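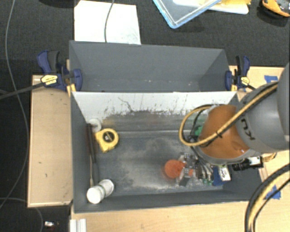
Brazo y pinza sobre la caja delantera, en la demostración de Doltholm.

Asunto: Re: [automatización] Visita a Doltholm en diciembre

Hola a todos:

Contesto a Veronika y de paso cuento la visita para los que no pudisteis venir.

Veronika Egger escribió:
> ¿Alguien que estuviera en la jornada de Nornside puede decirme
> si enseñaron el vaciado de cajas con objetos mezclados o solo
> con piezas iguales? En el programa ponía las dos cosas. Y si
> dejaban acercarse, que el año pasado lo vimos desde el pasillo.

Con objetos mezclados. En la caja de delante había un metro amarillo, herramientas largas pegadas a la pared izquierda, un bote blanco y alguna cosa más. La otra caja va justo detrás y las dos están unidas con sargentos azules, sin utillaje especial. El suelo de la caja está bastante rozado, así que horas lleva.

Nos dejaron acercarnos en grupos de 7, con sesiones de 40 minutos. Tan, que llevaba la demostración, nos dijo que en noviembre habían registrado 3,328 intentos de agarre. Pregunté por el porcentaje de aciertos y quedó en mandármelo -- todavía no lo tengo.

Lo que peor les va, según él, son las piezas finas arrimadas a la pared, porque los dedos no tienen por dónde entrar. También hablamos del cableado. Va por fuera del brazo, con un bucle delante de la muñeca, y en Destell tuvimos enganchones con un montaje parecido. Ellos han tenido 2 desde el verano.

La parte de piezas iguales se quedó sin hacer por falta de tiempo. Repiten en febrero, por la mañana. Si vais a ir, avisad en la lista y pido las plazas juntas.

Un saludo,
Iker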